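Negative Pricing

So I work nights at the Renen desk, which means I'm the person who watches the wind come in off the plains and tries to find somebody who wants it. Most nights somebody does. Then there was that one in May.

It started around the time I opened my second yogurt. Travberg was blowing like crazy, all 14 turbines in the north row going flat out, and the whole valley was asleep with its windows open. No heaters, no air conditioners, nothing. I had the price screen up on the left and I watched it slide to zero, sit there a minute like it was thinking, and then keep on going.

If you've never seen a negative price, it's a strange feeling. You're offering people money to please, please run the dryer.

I called Hemport first, because Hemport has the pumps. The guy on the line sounded like he'd been asleep on his arm. He said the upper reservoir was full to the lip and did I want him to start filling his bathtub? I said how big is it. He hung up on me (fair).

Then I tried Becerra. Becerra used to be a smelter town and now it's mostly warehouses and a really good taco place, but there's a woman on the night shift over there who always picks up on the first ring, and I'll admit I look forward to it.
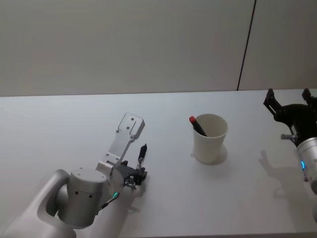
White table, silver arm at left.

"How much have you got?" she said.

"Too much."

"That's not a number."

So I gave her the number, and I heard her chair roll, and then typing. She said she could take a piece of it, 6 megawatts, maybe more if she woke up a furnace that didn't like being woken. I told her to be gentle with it. She laughed, and I wrote down the time, 3:14, and I don't know why because the system logs that stuff for us.

We stayed on the line after that. You're not supposed to. She told me she grew up in a house where you got yelled at for leaving the porch light on, and now here she was burning power on purpose in the dark. I said my dad was the same way! He used to unscrew the bulb in the refrigerator.

A little before five the wind dropped. The price crept back up over zero and the first kitchens came on across the valley, coffee and toast, coffee and toast.

"Well," she said, "there goes our excuse."

I said the forecast for tomorrow looked pretty gusty. I hadn't checked it yet.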